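Demonstration collection (robot learning)

Demonstration collection is the practice of recording a robot while a person guides it through a task, so that the recordings can later be used to train a control program. Each recording is called a demonstration or an episode. A group of episodes covering one task, or several related tasks, is called a demonstration set. The practice is used mainly for handling work with household or workshop objects, where the correct motion is easy for a person to produce and hard to write down as a list of rules.

Background

Industrial robots have traditionally been programmed by specifying positions in advance. This works well where parts arrive in the same place every time. It works less well with dishes, cloth, tools and other items that differ in shape and are put down wherever there is room. Learning from demonstration addresses the problem by giving a program many examples of what the robot's cameras recorded and how the arms moved at the same moment. The program is then trained to produce a suitable motion when it meets a similar view.

The quality of the result depends heavily on the examples. A set in which every object starts in the same spot tends to produce a program that fails when the object is moved by a hand's width. For this reason most written procedures give more space to the arrangement of objects than to the operation of the arms.

Workstation

A typical station consists of a table, one or two arms fixed to its edges, and one or more cameras. Two-arm stations are common because many everyday tasks require one hand to hold and the other to act, but a two-arm station can also be used for tasks in which only one arm moves. In that case the resting arm is still recorded, and its position at the start of the episode is normally set to a standard pose.

The operator controls the arms in one of several ways. In leader-follower control, the operator moves a smaller or matching arm by hand and the working arm copies it. In other systems the operator uses a handheld controller, or takes hold of the working arm directly. Leader-follower control is often preferred for work near fragile items, as the operator can make small corrections without stopping.

The Husberg procedure

One widely copied procedure was written at the Husberg laboratory in Pravusbridge for a program of tabletop tasks named Bronine. Its mug task was among the first to be completed. Mugs and a small shelf share the tabletop, and the arms are used to pick up a mug and set it down in a new place.
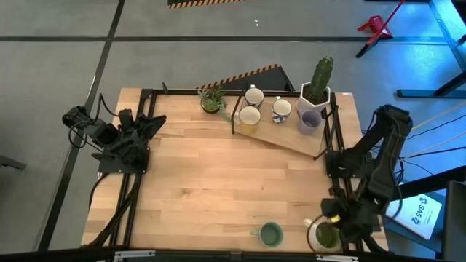 The procedure divides the work into blocks of 10 episodes. Within a block the same objects are used, but their starting places and the direction of their handles are changed before every episode. Between blocks the operator may exchange a mug for one of a different color or shape, turn the shelf, or move the plants. Plants and other items that play no part in the task are kept on the table deliberately, so that the trained program learns to leave them alone.

The first Bronine mug set contained 640 accepted episodes. A further 275 were recorded and set aside during review. The set was later extended with 200 episodes made under changed lighting, after early trials showed that the program performed poorly when the room lights were dimmed.

Review and labeling

Every episode is reviewed before it enters the set. The reviewer confirms that the camera recordings are complete and that the arm positions match them in time. Episodes are commonly rejected for the following causes:

A dropped or tipped object that the operator did not recover
A missing or delayed camera recording
A person's hand entering the work area during the motion
A starting arrangement repeated from an earlier episode

Successful recoveries are usually kept. If the gripper misses a handle at the first attempt and the operator backs away and tries again, the episode shows the program how to correct an error. The Husberg procedure marks such episodes with a separate label – "recovered" – so that their share of the set can be adjusted in training.

Each accepted episode also receives a short written instruction, such as "put the green mug on the shelf." Instructions are written after review, and the wording is varied on purpose.

Limitations

Demonstration collection is slow. Resetting the table can take longer than the motion itself, and operators tire, which shows in the recordings as hesitation and uneven speed. Sets made by a single operator may also carry that person's habits, such as always approaching a mug from the same side. The Politis method, a later revision of the Husberg procedure, changes operators after each block and draws starting positions from a printed chart.

A second limitation is transfer. Recordings made on one type of arm are not always useful on another, particularly where the grippers differ in width or the cameras are mounted at a different height – a difficulty that the Politis method does not address.

See also

Imitation learning
Leader-follower control
Robot gripper
Teleoperation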